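Rekholm House: Frequently Asked Questions

We rent out one house. After several years of doing so we have been asked most things, a few of them at two in the morning. Please look through this page before writing to us.

Where is the house, exactly?
On the lake side of Somthorpe, at the end of Herik Lane. Your phone will want to take you down Herik Road, where there is a gravel pit and a man-sized sign telling you to turn back. Believe the sign.

How much is it?
$139 a night from October through April, more in summer. The cleaning fee is already in there. We got tired of renting places where the cleaning fee cost more than the bed.

How many people can stay?
Six. Seven if one is a baby. We have been sent some creative definitions of "baby," and the answer is still six.

What's in the kitchen?
Pots, pans, plates, a stove, and more things for stirring than any family needs. Guests leave wooden spoons behind the way other people leave tips. Coffee filters are in the drawer under the coffee maker, and there is salt. Bring your own oil, pepper and opinions about the knives.

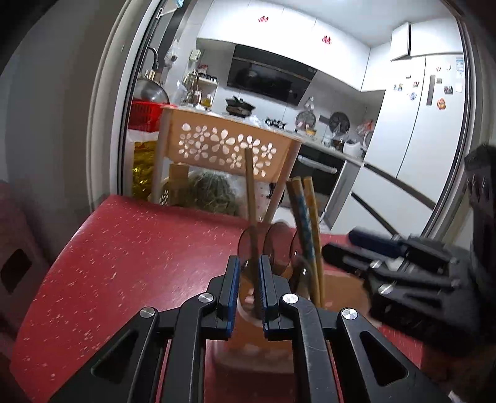

Is there a grocery store nearby?
Cirillo Market, in town, open until 7 p.m. Good bread, decent cheese, bananas in one of two conditions. For anything you would need to spell for a clerk, shop before you leave home. The market also sells firewood and bait, and the smell by the register is the bait.

Can we drink the tap water?
Yes. It comes from a well and tastes a little like a nail. We have it tested each spring and we drink it ourselves. If it bothers you, fill a pitcher and leave it in the fridge overnight.

What can't go down the drain?
Grease, coffee grounds, wipes of any kind (whatever the package promises), and rice. The septic tank holds 1000 gallons and has no sense of humor. One Thanksgiving taught us all we care to know on this subject, and the invoice hangs in the pantry as a warning to others.

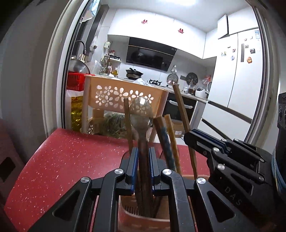 Is there Wi-Fi?
There is. It will handle email, and it will handle a movie if everyone else stops what they're doing. It won't handle four people on four video calls, so if you plan to work from the lake, work in shifts. The password is on the card by the front door. It's case sensitive, and yes, that is a zero.

How do we work the heat?
Set the thermostat once and walk away. It takes the house an hour to respond to anything, so people turn it up, wait ten minutes, turn it up again, and then call us from a sauna. The space heater in the back bedroom is for the back bedroom. Run it on the same circuit as the toaster and you'll meet the breaker panel, behind the coats.

Do you allow dogs?
One, house-trained, kept off the beds. We know it will be on the beds. Please at least put the old quilt down first.

Is check-in at 4 p.m. a suggestion?
No. Neither is checkout at 10.

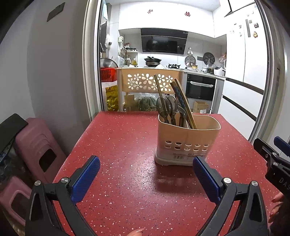
Another guest pointed out that a 10 a.m. checkout is pretty stiff for a house with one shower, and asked if we'd ever tried getting six people through it before breakfast. We have, with relatives. Between November and March you can stay until noon at no charge – just tell us the night before.

What do we need to clean before we go?
Run the dishwasher, take the trash out to the bin with the strap, and strip the beds you used. Wipe down the kitchen table with a damp cloth. You don't have to mop. Some people mop, and we think of them fondly.

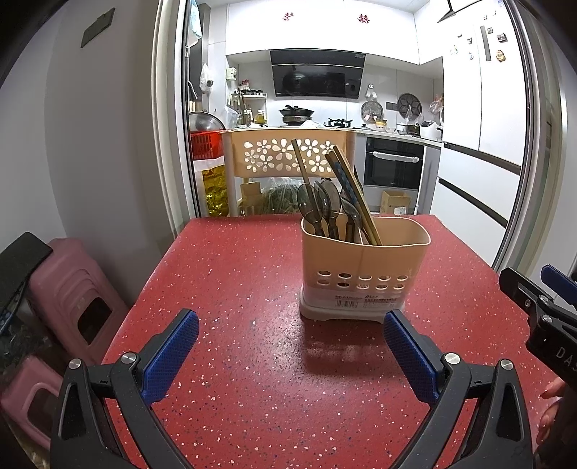
Kitchen table, with the utensil holder.

Can we use the canoe?
Yes, with life jackets, which hang in the shed. The shed lock is set to 2000. We'd call that a security risk if there were anything else in there besides life jackets and a broken croquet set.

Is it legal to rent this place?
It is. Our township permit is number 3792, and it's posted inside the hall closet.

We left something behind. Can you mail it?
Phone chargers, no – there is a basket of them, and you may take one home on your next visit. Glasses, medicine and stuffed animals go out the next morning, with the stuffed animals first.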